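Monday, Kutard booth, tube and bowl task

Reading time: 2 min

Today I continued the collection with Marta Pasichnyk on the liquid set. The counter shows 229 episodes kept, and 7 are marked for review. Dénes wants 391 before he trains again.

Wrist view first. I like that the tube stays big between the fingers, even when the dishes come into the same view.

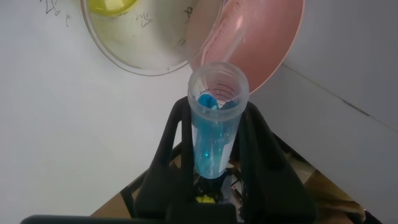

Notes on grasp

Fingers close on the upper half of the tube. I ask every operator to keep this height -- if we mix heights, the policy learns an average and this is bad for us.

For the bowl, the rule is different. Hold it by the rim, bring it over the glass cup, make a short stop, then tilt. The two tubes stay in the rack, red at the left end and blue at the right. 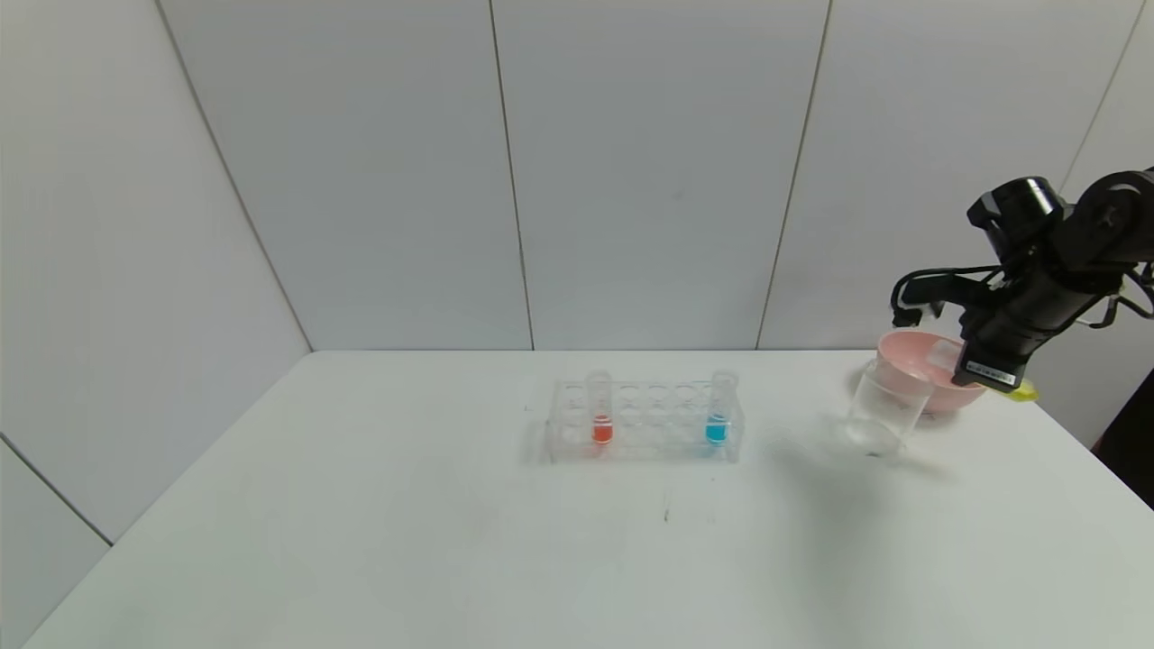
Drullska notebook, p. 741

Marta tilts slower than me. We keep both speeds, and the operator name goes in the episode file. Valentina asked for this already in August.

The clear rack is still difficult from the head camera, white on white. I do not change the light now, it would split the set in two. 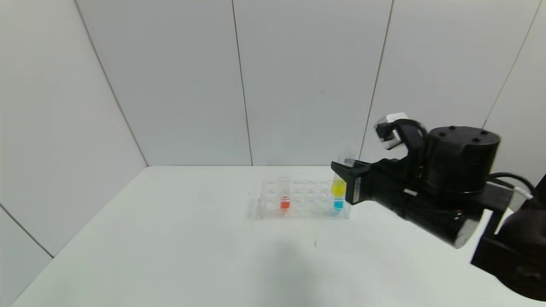
Head view, gripper at the right tube, yellow over blue.

To do: send the review list to Reet, ask Mogens for the new label names.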